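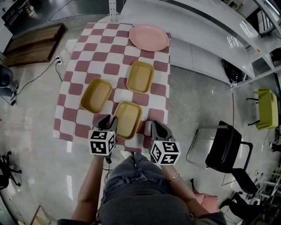
Laying a Table with Trays: Report of a Second-Year Project in Hospitality Studies

1. Why we chose this subject

In the student canteen at Paridbridge every guest takes a tray, carries it and sits down. In a small guest house it is different, because the table is prepared before the guests come. Our group wanted to know if trays can replace place mats on a table with a cloth, and where they should stand so that people can eat comfortably. The owner of a guest house in Distcombe asked our department this question in April, and we took it as our project.

2. Materials

We used a rectangular table, a checked tablecloth in white and raspberry pink, yellow trays with rounded corners and a low rim, and a round pink plate for shared food such as bread or fruit. The trays are all of the same kind. We bought a second set in white from the shop Plisa, but on the checked cloth their edges were difficult to see from a chair, so we stopped using them after the first trials.

3. Method

We made 18 trials. In each trial one student laid the table and the others sat down and ate a simple breakfast. After the meal everybody filled in a short form with 9 questions about space, reach and appearance. We tried three arrangements:

Straight: all trays parallel to the edge of the table, in one line.
Turned: each tray turned a little towards the person who uses it.
Open: trays placed freely on the cloth, with the plate at the far end.

The squares of the cloth helped us very much. We did not need a ruler for the straight arrangement, we only followed the lines of the pattern.

4. Results

We received 169 forms which were filled in completely. The straight arrangement got the best marks for appearance, but many people wrote that it felt like a school. The turned arrangement was the most comfortable for people who hold the cup in the left hand. This we did not expect. In the open arrangement the shared plate was too far away for the person at the near side, who had to stand up or ask.

The low rim was good for wiping and for stacking. It was not so good with soup. In the trials with soup, a bowl that was too full made the bottom of the tray wet, although the cloth stayed clean each time.

5. Problems

Two of our trials were done in the evening, and the guests were less hungry. We kept these forms, but they are marked in the table of results. Also the cloth moved when a tray was pulled and not lifted. The teacher from the Holovko course advised us to put a thin felt under the cloth, and after this it moved much less.

6. What we recommended

For the guest house we suggested the turned arrangement, with the shared plate in the middle of the table. The owner will try it in the small breakfast room first.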